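Old Laskowska tables get a second life at the Gornis hall

The long tables are back at the Gornis hall, and if you've been in for a cuppa over the past few weeks you'll already know how good they look. Pale, smooth, lovely to lean on, and ready for the spring program, which opens on 29th September with a shared lunch and the first of the craft mornings.

Regulars will remember the old tops. They'd been varnished so many times over the years that the colour had gone somewhere between strong tea and toffee, and the varnish itself had started to lift at the corners. Sewing group members used to lay a sheet down before they unrolled any fabric. The kids' drawing club went through a mountain of newspaper for the same purpose (and still managed to get glue underneath it).

The tables came to Gornis second-hand from the Laskowska reading rooms when those closed, and for a long time the plan was simply to replace them. A quote for new ones came in last March and it was well beyond what the hall could manage. That was when Estíbaliz Vallejo put her hand up. Estíbaliz runs Mutow, the small furniture workshop behind the bakery, and she reckoned there was perfectly good timber hiding under all that gunk.

"I took a scraper to the underside of one of them, just a patch the size of my palm, and it came up blond," she said. "I rang the hall from under the table. I was that excited!"

The whole job came to $1,456, most of it spent on abrasives, finish and new fixings for the legs. Stripping and sanding took 40 days from the first table going out the door to the last one coming home, with Mutow fitting the work in around its usual orders. Three coats of a matte hardwax finish went on at the end, each one rubbed back by hand before the next.

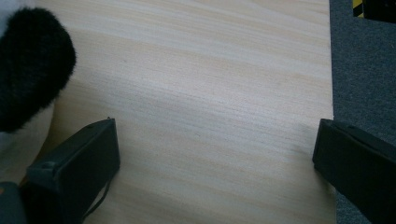

The pale grain on one of the refinished tabletops at Gornis.

It's the grain that people keep stopping to look at. With the dark varnish gone you can follow it along the timber, soft streaks of tan and a bit of grey, with a gentle curve every so often where the board had other ideas. Emiliano Cordero, who teaches the bookbinding class, said he'd sat at those tables every fortnight for years and had never once noticed they had any grain at all.

"I was meant to be setting up and I just stood there running my hand over it," he said. "The light's different in there now. Everything feels a bit bigger."

He's right about the light. The old tops were glossy in some spots and dull in others, and on a sunny morning the glare could be a real nuisance if you were threading a needle or trying to read a pattern. The new finish is matte all over, and the sewing group has already given it a big tick.

Not every mark has gone, and that was a deliberate choice. Estíbaliz could have sanded deeper and taken out the last of the little specks, but it would have meant losing more timber than she was comfortable with. She'd sooner leave enough thickness for somebody to do the job again down the track. A few of the reading-room ink stains were stubborn as well, and she's left the faintest of them on the undersides, where anyone who drops a pencil can go looking for them.

Leire Casado from the drawing club said the children were thrilled, although they've been told that the newspaper still goes down first. Felt pens are fine with paper underneath. Paint and glue need one of the oilcloth covers, which are rolled up in the tall cupboard next to the kitchen door.

There are a couple of other things to keep in mind if you're booking the hall. Wipe spills up when they happen, using a soft damp cloth and plain water. Please don't use the spray cleaner from under the sink, which is for the kitchen benches only. Hot dishes and teapots go on a trivet or a folded tea towel. And lift the tables when you move them, with a person at each end, as the legs have new felt pads that will come off if they're dragged over the floorboards.

The refinishing is the first part of a bigger freshen-up at the hall. Next in line are the stacking chairs, which need new seats, and the noticeboard in the entry. Covadonga Prieto is collecting fabric for the chairs and is after anything sturdy in a plain colour, including old curtains. Lengths of 2 metres or more are the most useful, but she's happy to look at smaller pieces too.

Mutow will also hold a free scraping and sanding session at the hall later in the season, using some of the offcuts and old shelf boards from the storeroom. Places are limited by how many sanding blocks there are to go around, so get your name on the sheet early. No experience needed, just closed shoes and clothes you don't mind getting dusty.

Lunch on opening day starts at noon. Bring a plate to share, and if yours needs a trivet, bring that as well.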